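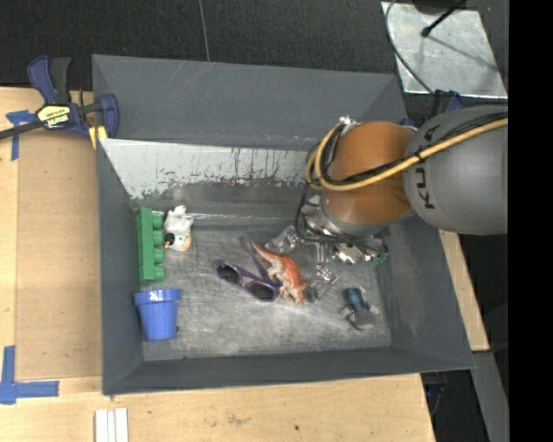
Jagadeesh Kamath
Equipment Planning Officer, Rellgate Shared Laboratories

Frequently Asked Questions: Requesting and Budgeting for Bin-Picking Equipment

Last updated April 14, 2024

These answers apply to all departments that intend to request a robot arm, a gripper, or related equipment for picking mixed objects from a bin. They replace the guidance formerly included in the general purchasing handbook, which dated from 2007. Requests for mobile platforms are handled under a separate procedure.

What must be included in a first request?

A first request consists of the two-page planning form and a list of the objects to be handled. The list should give the size, weight and surface of each object. A department working with toys and small household goods, for example, should state whether its set includes glossy cups, dark lenses, or thin parts such as the arms of sunglasses. Vendors quote very different grippers for rigid blocks and for irregular figures, and a quote obtained without this list will be returned to the requester.

Is the gripper included in the price of the arm?

In most cases it is not. The arm, the controller and the gripper should be entered on three separate lines, even when a single supplier provides all of them. Mounting plates and adapters belong on the gripper line.

How should cables be budgeted?

Cables for power, signal and air are to be listed individually, with lengths. Requesters frequently measure the straight distance from the controller to the wrist and order to that figure. A cable must have enough slack to follow the joints through their full travel, and it often needs to loop around the wrist before it reaches the tool. Please measure along the intended route with the arm at its farthest reach. One spare of each cable type may be charged to the original request.

May we use a bin we already own?

Yes. Existing bins are encouraged, including those with scuffed floors or worn coatings, provided that the walls are sound and there are no sharp edges. Departments that use cameras to locate objects should test the bin under their normal lighting before submitting the form. Bare metal can produce reflections that affect results, and recoating is an allowable expense.

Do clamps, tape and other small items need approval?

Items under $78 each may be bought from the department's own supplies budget without a form. This covers bar clamps, marking tape, bin liners and most hand tools. Clamping a bin to a tabletop is acceptable for trial work. Permanent stations require a fixed mount, and the mount should appear in the request.

What kind of table is required?

The table must support the full weight of the equipment mounted on it and must not shift when the arm stops suddenly. Wooden tops are permitted for bins and accessories. The arm itself must be mounted on a base approved by the facilities office - this applies to loaned units as well.

Which suppliers are approved?

Nisix and Televix currently hold framework agreements for grippers and cabling. Magalhães is approved for bins, mounts and table work only. Other suppliers may be used if the department attaches two comparable quotes. The brand of the arm is left to the requester, although departments are asked to consider models for which the laboratories already have trained staff.

How long does approval take?

Complete requests are normally decided within 13 working days. Delivery times are set by the supplier and should be confirmed in writing before a project start date is announced.

Should we budget for maintenance?

Yes. Each request must include an annual amount for inspection, replacement finger parts and recalibration. The standard inspection charge is $793 per arm per year. Gripper fingers are treated as consumable parts and are not covered by the charge.

Can the equipment be shared between departments?

Shared requests are welcome and are given priority when funds are limited. The form must name one department as the holder of the equipment. The holder keeps the booking calendar, pays the inspection charge and stores the object sets. Costs may be divided afterward by internal transfer.

What happens if our object list changes after purchase?

Minor changes do not need to be reported. If the new objects are heavier than the heaviest item on the original list, or if they require a different gripper, please submit a revised list before ordering anything further. The original request number remains valid and should be quoted on the revision.

Where should completed forms be sent?

Forms are submitted through the Equipment Planning page of the staff site. Paper copies are accepted at the Rellgate front office during opening hours.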